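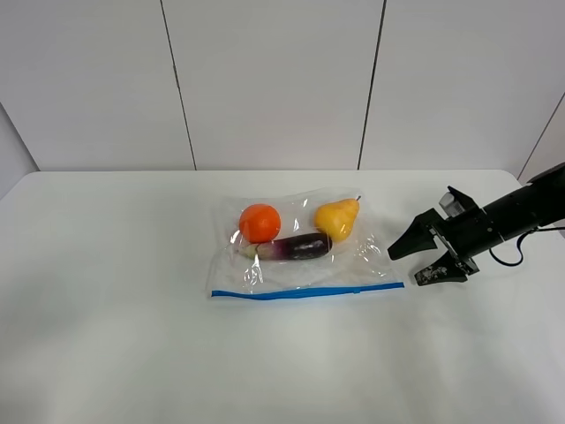
Stevow asked whether fruit and vegetables can share one zipper bag. For a day or so, yes. Pears give off ethylene, and eggplant spots quickly near it. Bag them separately for longer storage.

Do I wash produce first?
No. Wash before eating. Moisture left in a sealed bag speeds up mold.

How full should the bag be?
Leave 2 inches below the zipper. Contents should lie in one layer.

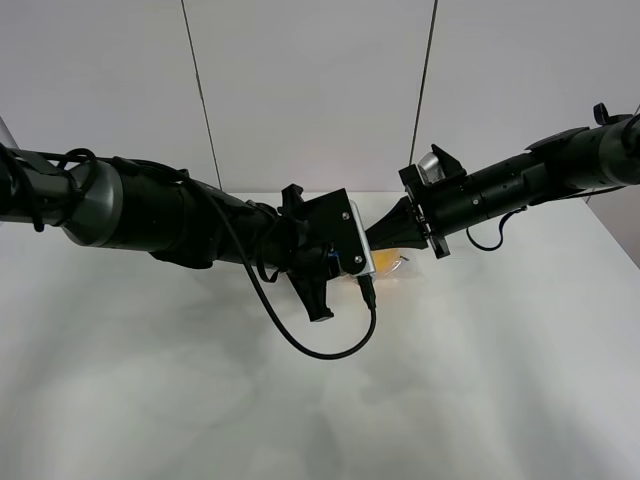
Reading time: 2 min

Should I press the air out?
Press lightly with a flat hand. Do not vacuum whole fruit.

Refrigerator or counter?
Oranges keep in either. Ripen pears on the counter, then chill. Eggplant does best in the warmest part of the refrigerator.

How do I check the seal?
Run a finger and thumb along the full zipper, then squeeze the bag gently. If air escapes, reseal.

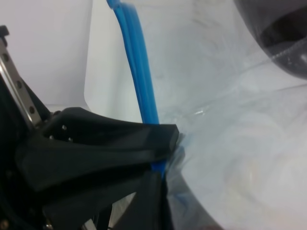
Blue strip and bag film.

Can bags be reused?
Yes, after washing and full drying. Discard any bag with a split zipper.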